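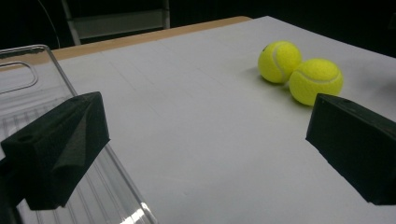
**Darmawan Ong**
Maintenance technician, handheld gripper bench, Turbridge

Speaker notes, August workshop at Prurgate. Talk is 14 minutes plus questions. Leave the first slide up while people sit down.

## Opening

- Say name, say Turbridge, say what I look after: one bench and the hand-held gripper tool that goes with it. Ritu Uniyal runs the recording side and will take anything about the data.
- The talk is about keeping the bench and the tool the same from one session to the next. Nothing about training.
- The tool has two jaws and a camera that looks out between them. An operator holds it and picks things up. Most of this room knows that, so keep it to one sentence.

## Slide 1: the bench

Point at the two tennis balls first. They are our check objects. We use them because they are cheap, they give a little when squeezed, and the felt shows up well against a white surface. The two go side by side so the operator has to take one without shoving the other.

Then the white covering. It stops short of the wood along the left. When we first laid it we ran it right over the border, and sleeves kept catching the edge and dragging it. Now we leave the strip of wood bare and tape from underneath.

The covering does mark. There are a few faint lines on this one, up towards the left. My rule is that a faint line can stay and anything you can feel with a fingernail means a new sheet. Ask Ritu if she wants to add something, as she would like me to change it more often.

Clear tray on the left. People ask why it's clear. We had a grey one from Skurkside before and it was a perfectly good tray, but it hid whatever was behind it. The cost of clear plastic is glare. You can see a bright patch near the bottom. Turning the tray a few degrees usually moves the glare somewhere less annoying, and the position that works gets marked on the underside of the table.

## Slide 2: start-of-day check (text only)

Read these out, don't rush.

1. Wipe the lens with a dry cloth. No spray on the tool.
2. Open the jaws fully. Look along them from the front for grit or fluff.
3. Close them slowly on nothing. They should meet along the whole edge. If one end touches first, stop and go to the alignment steps.
4. Open again and check both jaws show in the camera view, one each side.
5. Pick up the nearer ball, lift it a hand's width, put it back. Do the same with the other one.
6. Write it in the book, including when all is well.

Felt fluff is the main thing we find. It gets into the slide and the jaws start to feel stiff long before they stick. A soft brush clears it.

## Slide 3: alignment

- Back off the two screws on the jaw that is out. Don't take them out.
- Close the jaws on the flat gauge and hold them shut.
- Nip up the screws in turn, a bit at a time.
- Take the gauge away and repeat step 3 of the daily check.

We did this badly for a long while. We were tightening one screw fully and then the other, which pulls the jaw round. The fix came from a fitter at Sivakumar who watched me do it once and asked why I was in such a hurry.

Pause here for questions if the room looks lost.

## Slide 4: what the book says

- 3191 open-and-close cycles on the present pair of jaws when I last added it up.
- The pair before that came off at 781, with a crack at a screw hole. I had overtightened it. Say so.
- Almost 92 hours of recording on the bench in that time.

Don't draw a wear curve from two pairs of jaws. Somebody asked me for one last time and I regret sketching it. What I can say is that we now look at the screw holes with a torch every time the jaws come off.

A word on the jaw edges. Small notches along the lower edge don't bother us as long as the gripping faces are clean. If a gripping face is chipped, change both jaws together.

## Slide 5: spares

- One pair of jaws, already matched
- Screws, in a labelled bag
- Flat gauge
- Brush, cloth, torch
- Covering, cut to size and kept rolled
- Two more balls

Replace the balls as a pair too. A new one next to an old one squeezes differently and the operator notices.

## Close

Hand round the cracked jaw. Get it back before the break. The blank check sheet is on the table by the door, and Ritu has the file for anyone who wants to change the wording for their own bench.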